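January 19, 2026

Toy bench, Stefanou room. Present: me, Fotini, and Despina after lunch.

Slow start, because the heating had been off all weekend and neither of us wanted to take our coats off, but we got going in the end and I think it was a good day. The plan was to go on with the cleaning trial for the play kitchen pieces, the one we began in September and then let slide when the Avenora order came in and ate up everyone's time (mine especially, sorry Thitima!).

Mixed a fresh batch of the mild soap. 10 ml into 200 ml of lukewarm water, stirred and left to stand until the foam went down. Last time I used the stuff straight from the bottle and we were wiping streaks off the plastic for the rest of the afternoon, so please, whoever does the next batch, measure it. The little beaker is back on the shelf over the scale, where it should have been all along.

Did the hard plastic first. The Riltier cups came up beautifully and so did the plates, apart from one with the old crayon mark, which has faded to a sort of pinkish ghost that I have grown fond of. Fotini thinks a soft toothbrush would shift it and she may well be right. She timed the drying on the rack and got 120 minutes for the cups, lids a bit longer because water sits in the groove. I'd still leave them overnight if there's room.

The plush is harder to decide on. Melina would like all of it surface cleaned only, and I lean that way too, at least for anything small, but Despina pointed out that the Miltutov batch went through a full wash in a mesh bag and kept its shape perfectly well. We talked about it for far too long over coffee and settled on trying both on the spare bears before anything we care about goes near the machine. Bears are in bag 11. Label is on the inside, I know, I'll redo it.

Cloths: the yellow microfiber is still my favorite, by quite a margin. It has enough of a nubby texture to grip and it doesn't leave lint. The white cotton ones shed and I'd happily retire them to the paint corner.

The red tray is staying by the sink from now on. I like how the lip keeps small things from rolling away, though the pattern on the bottom does hold crumbs and wants a proper scrub every so often.

To ask Themis: more mesh bags, and can we have the second rack back?
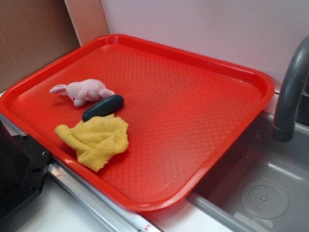 p. 47

Tray by the play sink, with the pink bunny, the dark green piece and the yellow cloth. Bunny goes on the surface-clean list until we've heard how the bears did. Despina has the key to the drying cupboard.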